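Snack Cabinet FAQ

I get the same handful of questions about the little gray cabinet pretty much every month, so I finally sat down and typed up my answers. If yours isn't in the list, just ask me when you see me (I'm usually somewhere near the kettle).

What is the snack cabinet, and who is it for?

It's for anybody who's in the building and hungry! Members, guests, people who came to fix the heating. You help yourself, and if you can chip in a little, great. If you can't this week, please still eat something.
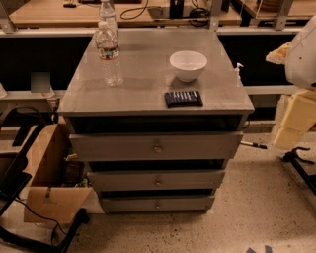
Mistirberg Social Club, Kitchen and Snacks Team

What goes on top and what goes in the drawers?

The top is for things you can grab on your way past. I like to keep it down to a couple of bottles of water, the bowl and maybe one snack up front, so there's still room to set down your keys. All the backup stuff lives in the drawers. I used to pile everything up top and it looked like a yard sale, and people kept knocking the bottles over with their elbows.

Why do you leave the drawers open a little?

Oh, this one's a matter of taste, and I know it drives some of you crazy. I find people are shy about pulling open a closed drawer in a place that isn't their own home. Leave it open an inch or two and suddenly everybody's poking around in there. If you'd like to close them after yourself, go ahead, I won't be offended. Just push on the knob in the middle and not on one corner, or the drawer goes in crooked and sticks (the one at the bottom is the worst for this).

Is the white bowl for money or for food?

Food! Small wrapped things only, please, so no loose nuts and no half cookies. The money goes in the Truletti tin on the windowsill. We did try using the bowl for change one January and I spent the whole month fishing quarters out from under the mints, so never again.

An empty bowl just means it's waiting for a refill. You don't have to tell me, you can fill it yourself from whatever's in the drawers.

How much should I put in?

Whatever you'd pay at the grocery store is fine. We spend about 97 dollars a month on the whole cabinet, water included, so if everyone tosses in a dollar here and there we come out okay.

Can I bring my own snacks to share?

Yes please! Wrapped, in date, and nothing that melts too easily in summer. Homemade things are lovely but put those out on the big table with a note saying what's in them, because a few of our members have allergies and I'd like them to feel safe with the cabinet.

I opened a water and didn't finish it. Can I leave it there?

I'd rather you took it with you. Once there are a couple of started bottles sitting side by side, you can't tell whose is whose, and they all end up getting poured on the plants. There's a marker on a string by the sink if you want to put your name on yours and come back for it. 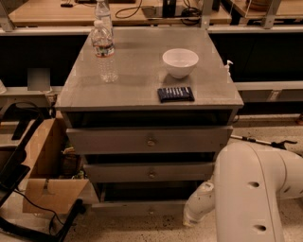
The cabinet top: two waters, the bowl and one small dark packet.

How do you clean it?

Soft damp cloth, then a dry one, top first and then the drawer fronts. I don't use spray on it. I did once, a lemony Wulden one, and it left streaks that took me 20 minutes to buff out. Crumbs in the drawers come up best with a dry paintbrush, which sounds silly until you try it.

When does it get restocked?

Usually by 11 in the morning on days we're open. The drawers can be pretty bare by late afternoon, especially if cards ran long.

Can I borrow the cabinet for an event?

You can, as long as it stays in the building. Take the bottles and the bowl off before you move it, and slide the drawers all the way in. It's fine to carry it down to the Boychuk Room, but get a second person for the stairs and bring it back to its usual spot when you're done.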